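Inicio | Servicios | Ensayos | Preguntas frecuentes | Contacto

Preguntas frecuentes: robots para tareas de casa y de taller

Recogemos las preguntas que más llegan al buzón de Wasura. Las respuestas las redacta Marisol Huamán y las revisa Parviz Naseri, que lleva los ensayos de taller. Última revisión: abril.

¿Hay ya un robot que haga las tareas de casa?

No uno que las haga todas. Hay máquinas que hacen bien una sola tarea: aspirar un suelo despejado, cortar el césped de un jardín cerrado, limpiar cristales lisos. Los robots con brazos que recogen, doblan y guardan existen, pero la mayoría trabaja en laboratorios o en pruebas con un técnico cerca.

¿Por qué un aspirador funciona y un brazo no?

El aspirador no tiene que coger nada. Recorre el suelo, rodea obstáculos y vuelve a la base. Un brazo tiene que reconocer el objeto, decidir por dónde agarrarlo, apretar lo justo y soltarlo en su sitio. Si falla uno de esos pasos, la tarea queda a medias y alguien tiene que terminarla.

¿Qué tarea doméstica sirve mejor para comparar máquinas?

Nosotros usamos la de recoger una mesa y tirar la basura. Parece fácil y reúne casi todas las dificultades: objetos blandos, objetos que ruedan, cosas que se tiran y cosas que se quedan.

¿Cómo sabe la máquina qué es basura?

Muchas veces no lo sabe. Reconoce un tipo de objeto y aplica una regla. Una manzana, una botella morada y un bote transparente con algo de picar se quedan donde están. Un envoltorio arrugado o una malla de espuma de las que protegen la fruta van al cubo. Las dudas empiezan con los paquetes: desde fuera, uno lleno y uno abierto se parecen bastante. Hoy lo más seguro es que la persona marque antes lo que no se toca.

¿Por qué son difíciles los envoltorios?

Pesan muy poco, brillan y cambian de forma al tocarlos. En un montón, uno tapa a otro y la cámara los toma por una sola pieza. Los dedos de la pinza suelen llevar almohadillas con relieve para que el plástico no resbale, pero una lámina pegada al mantel sigue costando. Si el mantel está arrugado, la pinza puede coger un pliegue de tela junto con el papel.
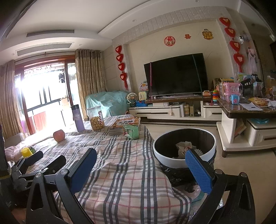
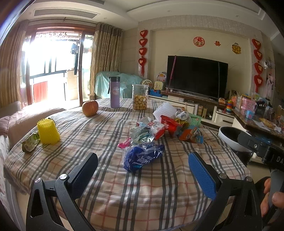
¿Influye el cubo que se use?

Sí. Conviene un cubo de boca ancha, sin tapa y colocado siempre en el mismo punto, al alcance del brazo. Un borde claro ayuda a localizarlo. La bolsa debe quedar bien sujeta, porque si cuelga hacia fuera puede engancharse.

¿Qué resultados han obtenido en sus ensayos?

En el proyecto Ivia hicimos 686 intentos de agarre con objetos de mesa. Los rígidos (vasos, botes, botellas) dieron pocos problemas. Los fallos se concentraron en plásticos finos y en piezas medio escondidas debajo de otras. No publicamos un porcentaje único, ya que depende mucho de la luz y del mantel.

¿La luz del día afecta?

Afecta. Una puerta de balcón a pleno sol deja la mitad de la imagen quemada y el resto oscuro. Si la máquina trabaja por la tarde, corra la cortina o gire la base para que la cámara no mire al cristal.

¿Y en un taller?

En un taller la situación es mejor. Las piezas se repiten, el banco está en el mismo sitio y se puede pintar una marca en el suelo. En el taller Urrego un brazo vacía bandejas de 40 piezas y las coloca en cajas. Barrer virutas y ordenar herramientas de mano lo siguen haciendo los operarios.

¿Cuánto tarda una máquina en recoger una mesa?

Más que una persona. En nuestra última sesión, una mesa con restos de merienda le llevó 11 minutos al brazo. A mano se hace en uno o dos. Tiene sentido si la persona no puede hacerlo o si la máquina trabaja mientras no hay nadie.

¿Cuánto cuesta?

El kit básico de Zotatel, con el que hacemos las demostraciones, sale por 775 euros sin montaje. Incluye una pinza de dos dedos y una cámara. El brazo se compra aparte y es lo que más encarece el conjunto.

¿Es seguro con niños o animales en casa?

No recomendamos dejar un brazo en marcha con niños pequeños en la habitación. Con animales, tampoco. Recoja los juguetes del suelo antes de empezar y tenga a mano la parada de emergencia.

¿Merece la pena comprar uno ahora?

Para aspirar, sí, si el suelo suele estar libre. Para recoger y ordenar, todavía no, salvo que le interese probar y acepte supervisarlo.

¿Puedo enviar una tarea para que la prueben?

Sí. Escriba al formulario de contacto e indique qué objetos hay, sobre qué superficie están y dónde deben acabar. Contestamos por orden de llegada.

Compartir (11) | Comentarios (3)

© Wasura | Contacto | Aviso legal | Volver arriba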